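Fórum Automação & Robótica > Visitas e eventos
Tópico: Dia aberto da Balteo – recolha de dados com garras manuais

rmota_plc escreveu:
Estive no dia aberto da Balteo, na nave de Brarcombe. Deixo notas para quem trabalha com manipulação.
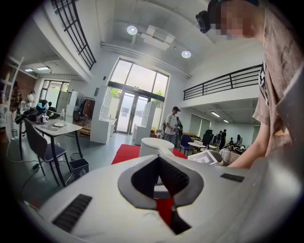
A sessão da manhã foi a mais técnica. Os operadores demonstram a tarefa com a garra na mão e os dados servem depois para treinar a política de controlo. Segundo a apresentação, o conjunto atual tem 3.283 demonstrações, cada uma com duração máxima de 60 segundos. O software de sincronização é o Gramonance, versão 2. Da parte da tarde houve perguntas, sem limite de tempo.

torno_cnc escreveu:
Disseram qual é a taxa de rejeição? 3.283 demonstrações brutas ou já filtradas? Faz muita diferença.

rmota_plc escreveu:
Filtradas, foi o que percebi. A taxa de rejeição não foi divulgada. Perguntei duas vezes.

eixo_z escreveu:
Também lá estive e não fiquei convencido. Com garra manual não há binários de junta, não há limites cinemáticos, e o operador faz movimentos que um braço de 6 eixos não reproduz. Na Khan fizemos teleoperação direta precisamente por isso. Recolhe-se menos, mas tudo o que se recolhe é executável.

rmota_plc escreveu:
O filtro cinemático é aplicado a posteriori. Trajetória fora do espaço de trabalho do braço é descartada. Esse ponto foi explicado antes do intervalo.

eixo_z escreveu:
Descartar a posteriori é pagar duas vezes a mesma hora de operador. E continua a faltar a força de contacto. Para pegar e pousar serve, para encaixes com folga apertada tenho dúvidas.

juntacega escreveu:
Concordo em parte com o eixo_z. Nos encaixes, sem sensor de força, a política aprende a posição e pouco mais. Mas o custo por hora da teleoperação é outro, e a Balteo trabalha com tarefas variadas. Para esse caso a garra manual parece-me defensável.

torno_cnc escreveu:
E a calibração? Fazem uma por sessão ou uma por operador?

rmota_plc escreveu:
Uma por sessão, e repetem se a garra cair. Não mostraram os valores do erro de reprojeção. Ficaram de enviar os diapositivos aos inscritos – quando chegarem, coloco aqui as páginas da calibração.

eixo_z escreveu:
Se vier lá a taxa de rejeição, coloca também.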